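Clundau unit walk-through, July - my checklist, with comments

Ran through this at 2 pm with Rogelio Calimlim. Ticked means I'd sign it, and anything else has a note.

Exits and aisles - OK
Both doors open all the way. Someone had parked a pallet by the back one, so I asked for it to be shifted and it was.
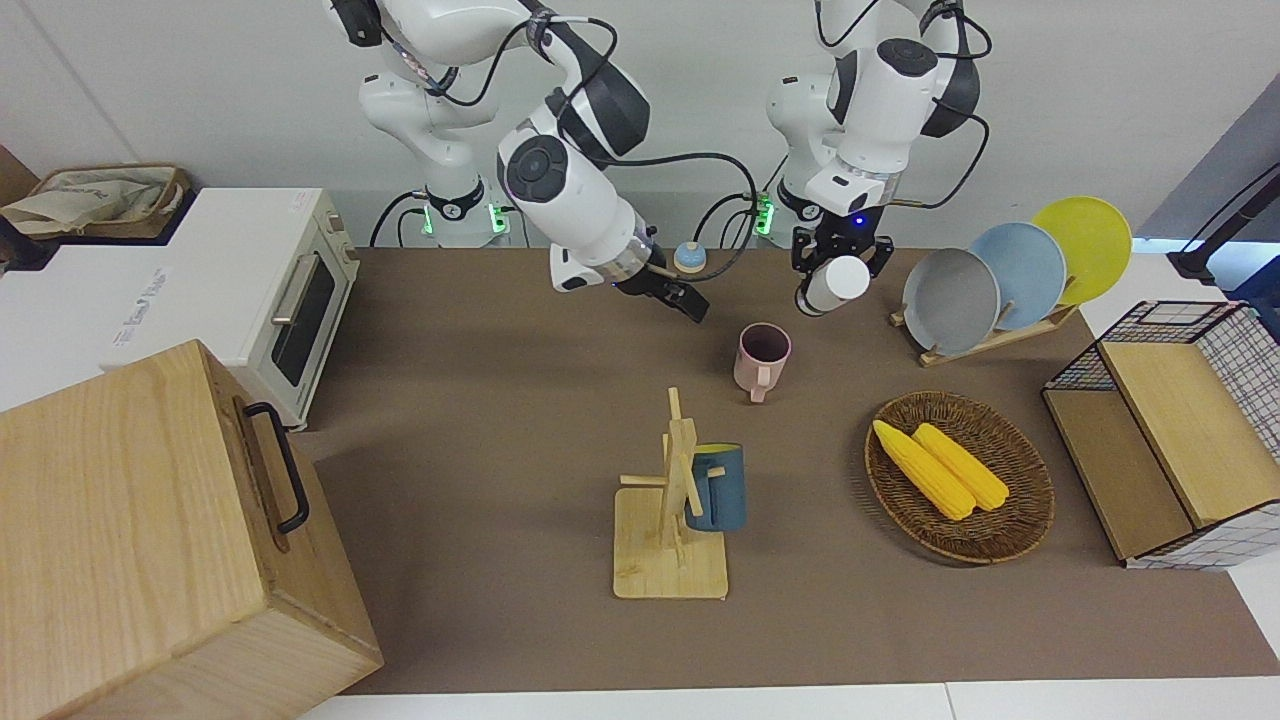

Cords and power - see note
Test tags are up to date on every lead I picked up, which made my day! The black cables looped along the white arms over the long brown table are on my list for a closer look next visit (I'm fussy about rubbing at the joints).

Extinguishers - OK
Tag 113 is due for a service soon. Precious Manalo is booking it. 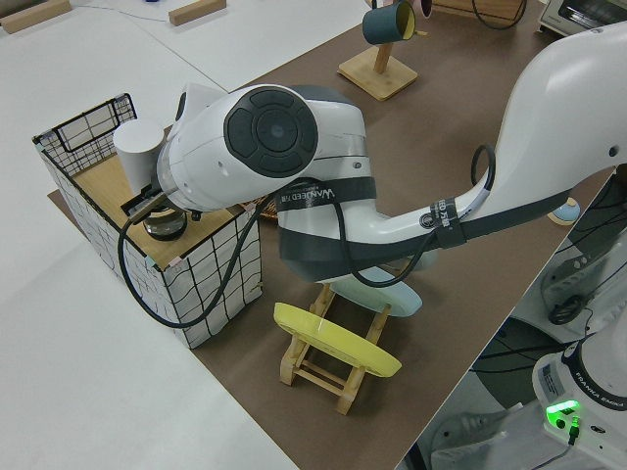
First aid - needs work
Bandages are fine, eyewash is out of date. Sorry, but that's a fail from me until it's swapped.

Lighting - OK
Tube 22 flickers a bit. Put it on the list.
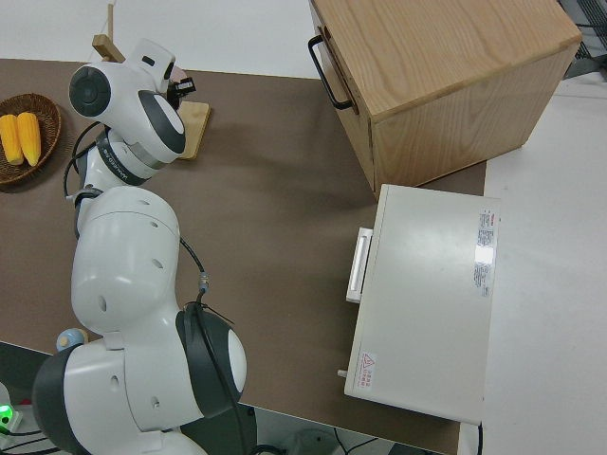
Benches and edges - OK
I ran a hand along every edge and got no splinters, hooray. Flat boards like the light wooden one lying at an angle on the brown tabletop should go back in the rack at knock-off - same goes for offcuts.

Kitchenette - OK
Fridge seal is good and the kettle cord's been replaced.

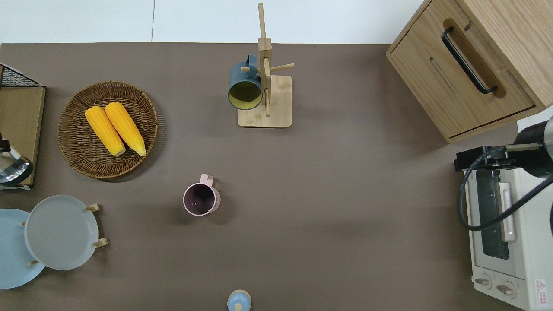

Signage - see note
The muster point sign has faded to nearly nothing. Bevan Ruawai has a new one on order from Feltent, and I'll tick this once it's on the wall.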